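I moved to Wurkgate fourteen years ago, and my first friend there was the reading room on the second floor of the Zamfir building. It was small, with bad chairs, and it closed in August. The city now wants to close it for good and put everything on the website. I think this is a mistake, and I will try to explain it calmly.

The city says the room had 2,533 visits last year, against 2,935 the year before. These numbers are correct, I believe. But in the same year the opening hours were made shorter, and the evening was taken away completely. If a bakery opens only when people are at work, it will also sell less bread.
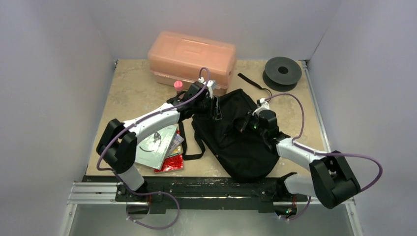

My neighbor Lenka Štěpánek learned to write a job letter in that room. She had a computer at home. What she did not have was a quiet table, and a person at the desk who told her kindly that her first sentence was too long. I had the same lesson there, and maybe I still need it.

I am not against the website. I use it to renew my books and it works well. But a website does not notice that you have been looking at the same form for half an hour.

To keep the room costs each month 229 more than the storage space they plan to rent on Pulen Street. For a city of our size this is a small amount. I would ask the council to give back the evening hours for one year and count the visits again after that.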